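Two-arm teleop: how much clutter should stay on the table while I record demos?

**Posted by Endora in Teaching by Demonstration**

I'm recording demonstrations on a two-arm bench, driving both arms by remote control. The table has the usual mix on it, and one or two objects in the middle change from task to task. 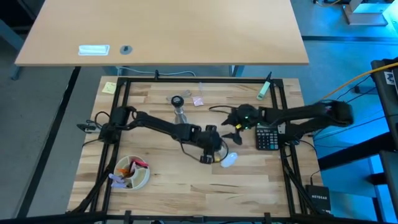
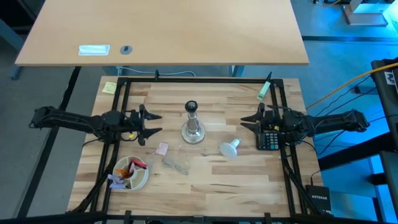
My trouble is with the policy I trained on the first batch. It does well when the bench looks the way it did on recording day and badly when anything has been moved. I recorded 30 demos for one task in a single sitting. The calculator by the right-hand rails and the divided dish at the lower left stayed put the whole time, and I suspect the model is using them as landmarks. When I took the dish away, the left arm started its reach too high and closed on nothing.

So before I record the next batch, should I clear everything off except the object for the task? Or leave the other things on and move them about between demos? I'd like the finished policy to work on a bench that isn't tidy, because it won't be kept tidy.

I have one more problem which may be related. When both arms have to work close together in the middle, I slow down a lot and make small back-and-forth corrections. The trained policy copies that. It hovers, shifts a little, hovers again and sometimes never commits to the grasp. Do I throw those demos out, or is there a way of driving that avoids it?

I have Saturday to record and would like to get it right this time.

---

**Ikora**

Leave the things on the table and move them. If you clear the bench you'll get a policy that has only ever seen a clear bench, and the first pen somebody puts down will upset it.

How I do it:

- Keep a list of the background objects and take one or two off before each demo. Put them back later, somewhere else.
- Change the position of the task object every time, including the angle. If it is long, point it a different way.
- Don't change the background in a pattern. If the dish is always on the left when the bulb is on the left, the model will learn that as well.
- Record in several short sittings at different times of day. Light from a window does more harm than people expect.

What you saw with the left arm fits with this. Thirty demos with the dish in one place gives the model no reason to look at anything else, as the dish is large and easy to see.

Before you delete the old batch, try mixing it with the new one. I had 20 old demos from a fixed layout and kept them in with the varied ones, and the result was better than the varied ones alone. That may not hold for your task, so train it both ways and compare.

On the hovering, I would throw out the worst ones and keep the rest. A correction in a demo is useful if it ends in a good grasp. A long wait with the fingers open and nothing going on teaches the model to wait. You can also trim the waiting out, but check that the joint positions on each side of the cut are close together – otherwise you get a jump in the actions and the arm will jerk.

---

**Ponce**

Just record more. My first set was too small and everything got better once I had 1696 episodes. Clutter didn't matter after that.

---

**Akutberg**

More data does help, but it's not much use to someone with one day to record, and if it all has the same layout it will have the same fault.

I'd add something on the driving. Most of my hovering came from not having decided which arm went first. With two grippers facing each other over a small area, you are watching both and moving neither. Now I write the order down before I start. For example:

1. Right arm stays back.
2. Left arm goes in, grasps, lifts.
3. Right arm comes in once the left is still.
4. Right grasps, left lets go and pulls straight back.

Stick to the same order in every demo of that task. Objects can vary as much as you like, but if the left arm leads in half the demos and the right arm in the other half, some policies end up between the two and you get the dithering you describe.

Practise the task a few times without recording. My first 2 attempts at anything new are always poor and I no longer save them.

Also check your camera views. If one arm covers the object just as the other is closing on it, the model has to guess from that view, whatever you do with the background. Wrist cameras help there. If you haven't got them, bring the second arm in from a lower or wider line so the object stays in sight for longer.

For Saturday I would do one task only, with the layout changed every time, and leave the evening for a short training run. Then you'll know whether it's working before you record the other tasks.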